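August, Keegan Sandhu

# Carard: ration-era letters and notices, transcribed

README for the Carard set. 588 transcribed items, mostly letters home, shop notices, and a few school log pages from the town of Gidey. Covers the last two years of the war and the winter after.

## What's in it

- letters/ plain text, one file per letter
- notices/ shop and council notices, spelling kept as is
- log/ school log pages, 4 only, rest too faded to read
- index.csv item number, month, sender if known, subject tags

Tags are food, fuel, work, billeting, news, censor, other. So 7 in all. One item can have more then one tag. Censor means a passage was blacked out or cut. We put [cut] where it happened and did not guess at the words.

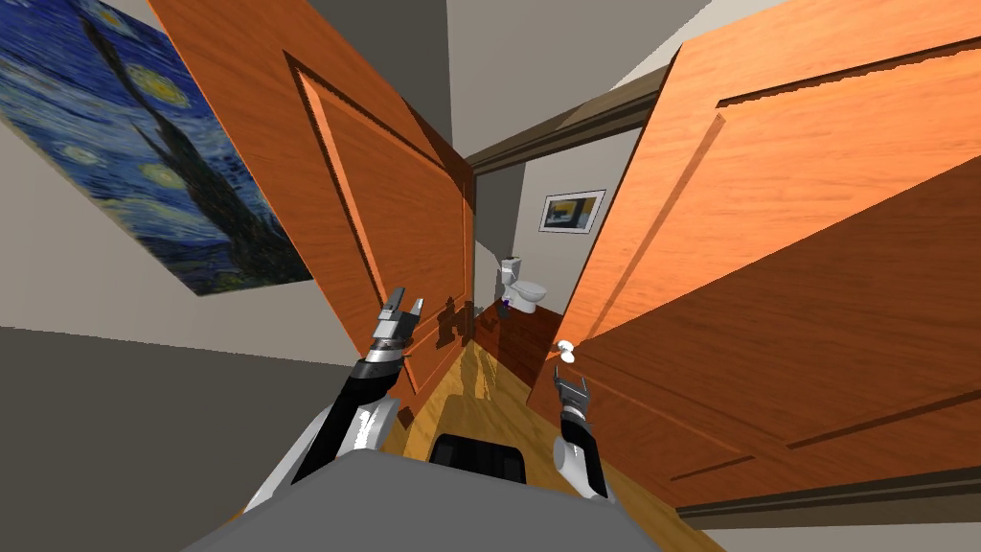 Tatau wrote in that the censor tag is too broad, and that a letter where the writer holds back on purpose ("can't say where") should get its own tag, becuase students mix the two up. Fair point. Not done yet. For now search the text for "can't say" and "not allowed".

## Known problems

Dates. Many letters give a month and no year. Year in the index is our guess from prices and mentions of the bread queue, marked with a q.

Coal notices are thin. The Rurnier boxes had most of them and we only got through about half.

Women's letters from the munitions works are under-represented. Don't use the set to say how common anything was.

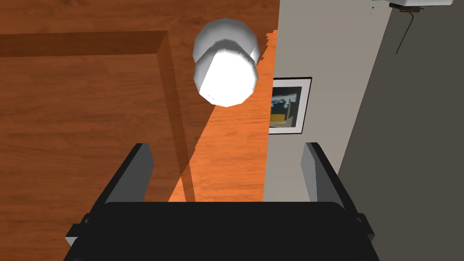

Fig. 2. Simulated view, gripper open.

## Use

Fine for class work and essays. Cite item number plus Carard. Corrections go in corrections.txt, item number first, then the line, then your reading.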